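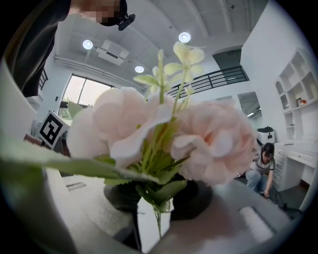

Sirau pushed out version 2 of its grasp planner in April, and I've spent more evenings with it than I'd like to admit. The big change is how it deals with thin, tangly stuff. The old planner looked at a thing on a table, drew a nice fat blob over it and picked a spot on the blob. Great for mugs! Terrible for a bunch of artificial flowers in a black vase, where the stems and leaves hide the top of the vase and one long leaf goes wandering off to the side. To the old code that whole business was one solid lump, leaf included, and it would happily plan a grasp on thin air between two stems.

The new one splits the lump up. It keeps a separate guess for each part it thinks it sees, and each guess carries a score for how much of the part is hidden. If the score is bad, the planner asks for another view before it commits to anything. You can set how many extra views it's allowed (the default is 4, and I've left mine there).

I called Marwa Morsy, who leads the perception side at Sirau, and asked why this took so long. She laughed at me a little. "We had the splitting part early," she said. "What we didn't have was a planner that could live with being unsure. It wanted one answer, and we kept handing it six." So they rewrote the bit in the middle, and that's where most of the work in this release went.

The other thing I like a lot is the replay tool. You load a recording, drag the slider to any moment and see what the planner believed right then, with the rejected grasps drawn in gray and the chosen one in green. I found a bad setting of my own in six minutes this way -- my table height was off, and every single plan was aiming low. I'd been blaming the software for a week. Sorry, Sirau!

It's not all sunshine. The extra views cost time, and on my older laptop the wait between them is long enough to go and check on the kettle. See-through things are still a mess. And the settings file has changed format again, so anything you saved under version 1 has to go through a converter that (in my case) dropped all my comments.

Mihret Gebremichael at Vilside, who has been running the beta on shelf-picking jobs, told me her team keeps the old planner for plain boxes and only switches over for awkward items. "Boxes don't need a second opinion," is how she put it. Fair enough, and you can set up that kind of split in the new release with a rule per item type.

The update is free if you already have a license, and the replay tool comes with a set of 100 sample recordings to poke at before you load your own. A fix for the converter is on the list for the next patch, Morsy says, but she wouldn't give me a date.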